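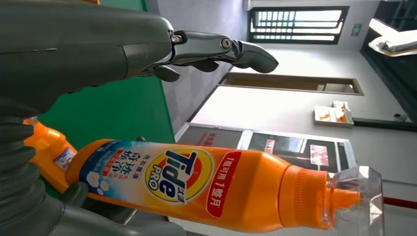 제48호 | 27쪽

세탁실 소식: 액체 세제, 한 병으로 얼마나 쓸 수 있을까

2층 공동 세탁실 선반에 주황색 타이드 프로(Tide PRO) 병이 새로 놓였습니다. 해외 판매용이라 라벨이 중국어로 되어 있어 무슨 뜻이냐고 묻는 분이 여러 분 계셨습니다. 병 앞면의 빨간 세로띠에 적힌 글은 "1瓶可用1整月"이고, 우리말로 옮기면 "한 병으로 꼬박 한 달 사용 가능"입니다. 이번 호 세탁실 소식에서는 이 문구를 어떻게 받아들이면 되는지, 그리고 공용 세제를 쓸 때 지켜 주셨으면 하는 내용을 정리했습니다.

먼저 "한 달"이라는 말부터 보겠습니다. 빨간 띠에는 한 달에 몇 번을 돌리는지, 한 번에 얼마를 넣는지가 적혀 있지 않습니다. 혼자 살면서 일주일에 한두 번 빨래하는 사람의 한 달과, 아이 둘을 키우며 매일 세탁기를 돌리는 집의 한 달은 같을 수가 없습니다. 그러니 이 문구는 대략의 기준으로만 보시고, 실제로 얼마나 가는지는 각자 재 보시는 것이 가장 정확합니다. 새 병을 뜯은 날짜를 마스킹 테이프에 적어 병 바닥 쪽에 붙여 두면 됩니다. 다 쓴 날에 다시 확인하면 우리 집 기준의 한 병이 며칠인지 바로 나옵니다.

지난 2월에 스카렌트(Skarent)관 입주자를 대상으로 세탁실 사용 현황을 조사했습니다. 답을 주신 세대는 62세대입니다. 이 가운데 40세대가 세제를 계량하지 않고 눈대중으로 붓는다고 하셨고, 뚜껑에 따라서 재는 세대는 나머지 22세대였습니다. 눈대중으로 붓는 세대에서는 "옷에 미끈거리는 느낌이 남는다", "수건이 뻣뻣하다"는 의견이 많이 나왔습니다. 세제가 많이 들어가면 헹굼에서 다 빠지지 않고 섬유에 남을 수 있습니다. 검은 옷에 허옇게 자국이 생기는 것도 같은 까닭인 경우가 있으니, 세탁기 고장을 의심하기 전에 세제 양을 먼저 줄여 보시기 바랍니다.

계량은 어렵지 않습니다. 이번 병에는 투명한 뚜껑이 씌워져 있어 그 안으로 주황색 주둥이가 비쳐 보입니다. 뚜껑을 계량컵으로 쓰는 제품이라면 안쪽에 눈금이 있는지 확인하시고, 눈금이 없거나 잘 안 보이면 세탁실 싱크대 위에 걸어 둔 플라스틱 계량컵을 쓰세요. 계량컵은 세 개를 걸어 두었습니다. 다 쓴 컵은 물로 한 번 헹궈 뒤집어 걸어 주세요. 세제가 굳은 채로 두면 다음 사람이 눈금을 읽지 못합니다.

넣는 양은 세탁기 안내판에 적힌 물 높이에 맞추면 됩니다. 빨래를 통의 절반만 채웠다면 세제도 그만큼 덜 넣습니다. 농축 세제는 일반 세제보다 한 번에 들어가는 양이 적으므로, 쓰던 제품을 바꿨을 때는 예전 습관대로 붓지 말고 뒷면 표를 다시 읽어 주세요. 표가 외국어로 되어 있어 읽기 어려우면 휴대전화 번역 앱으로 비춰 보시거나 사무실로 가져오시면 됩니다. 중국어를 읽을 줄 아는 직원이 오후에 있습니다.

드럼세탁기에는 반드시 세제 투입구에 넣어 주세요. 빨래 위에 바로 부으면 한곳에 진하게 묻어 얼룩이 남는 일이 있습니다. 안쪽 벽에 있는 통돌이 두 대는 빨래를 넣기 전에 세제를 먼저 넣고 물을 조금 받은 다음 돌리면 잘 풀립니다.

보관에 대해서도 말씀드립니다. 병은 꼭 세워 두세요. 눕혀 두면 주둥이 쪽으로 세제가 몰리고, 뚜껑이 조금만 덜 닫혀도 선반에 흘러내립니다. 지난달에 퍼너스(Purnus) 선반 아래 칸이 끈적해진 것도 누워 있던 병에서 샌 세제 탓이었습니다. 선반을 들어내고 닦는 데 오전이 다 갔습니다. 뚜껑은 끝까지 돌려 닫고, 병 겉에 흐른 것은 옆에 걸린 걸레로 바로 닦아 주세요. 미끄러운 병은 들다가 놓치기 쉽습니다.

어린아이가 있는 집에서는 더 주의하셔야 합니다. 세제 병은 색이 선명하고 꽃이나 방울 같은 무늬가 그려진 것이 많아 아이가 음료로 알고 손을 뻗을 수 있습니다. 세탁실 선반에서는 맨 위 칸에만 올려 두시고, 집에서는 문이 닫히는 장에 넣어 두세요. 다른 용기에 덜어 쓰는 분들도 계신데, 생수병이나 음료수병에는 절대 담지 마시기 바랍니다. 덜어 쓸 때는 세제 전용 용기에 제품 이름과 덜어 낸 날짜를 적어 주세요. 눈에 들어갔을 때는 흐르는 물로 충분히 씻고, 삼켰을 때는 억지로 토하게 하지 말고 제품 병을 들고 바로 병원으로 가셔야 합니다.

빈 병은 물을 조금 넣고 흔들어 마지막 빨래에 쓰면 남은 세제까지 알뜰하게 쓸 수 있습니다. 그런 다음 안을 한 번 더 헹구고 뚜껑과 몸통을 나누어 플라스틱 수거함에 넣습니다. 겉에 붙은 라벨은 떼어지는 것만 떼어 주세요. 잘 떨어지지 않는 것은 미지근한 물에 잠시 담가 두면 쉽게 벗겨집니다. 헹구지 않은 병이 섞이면 수거함 바닥에 거품이 고여 수거 업체에서 가져가지 않습니다.

세제 공동 구매 안내

공동 구매는 예전처럼 웨인라이트(Wainwright) 상점을 통해 진행합니다. 신청하실 분은 세탁실 문 옆 종이에 호수와 병 수를 적어 주세요. 마감은 2019년 6월 27일 저녁 여섯 시입니다. 향이 없는 제품을 원하시는 분은 비고란에 "무향"이라고 써 주시면 따로 주문합니다. 신청한 물건은 1층 우편함 옆 창고에서 나눠 드리며, 병에 호수를 적은 종이를 붙여 놓겠습니다. 가져가신 뒤에는 명단의 본인 호수에 줄을 그어 주세요.

세탁실 게시판에 있던 질레오(Jileo) 건조기 사용 안내문은 글씨가 바래서 새로 뽑아 붙였습니다. 내용은 전과 같습니다. 먼지 거름망은 쓰고 난 사람이 비웁니다.

세탁실 관련 문의: 관리사무실 에리베르토 세페다(Heriberto Zepeda)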